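About Driltwood

Driltwood is an independent school of retail and household trades. It offers courses in shopkeeping, stockroom work, bookkeeping and customer service to adults who are entering working life, returning to it or changing direction.
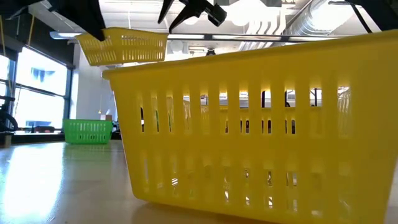
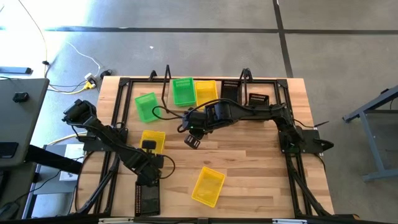 Plastic baskets on the tabletop, in both views.

Our History

The school was founded by Custódio Pacheco, a grocer who taught evening classes in the room above his store on Hviid Street. The first course covered weights, prices and the keeping of a daily ledger. When the store closed, the classes moved to the former Flirketti shoe warehouse, where they have remained. The ground floor was converted for teaching first, and the upper floor was opened to students after the roof was replaced.

The ledger course is still offered. It is now taught on a computer, although students complete the first month's accounts by hand.

Our Courses

The Certificate in Shopkeeping runs for 25 weeks and includes a placement with a local business. Shorter courses in stock control, food labeling and window display are held in the evening and may be taken in any order. Each year the school enrolls 219 students across all programs. Applicants do not need a high school diploma, but they are asked to attend an interview and complete a short exercise in arithmetic.

Our People

Heiðrún Kjærgaard has served as principal for nine years and is responsible for admissions and academic standards. Elibariki Magesa directs the certificate program and arranges student placements. Ea Brøndum teaches bookkeeping and oversees the library, which holds 3014 books and trade journals.

Fees and Support

The Pudetti Fund assists students who are unable to meet the full cost of tuition. Awards of up to $400 are made each term. Applications for the spring term close in December and should be addressed to Arnar Toft in the student office, which is open until 4:30 p.m. during term.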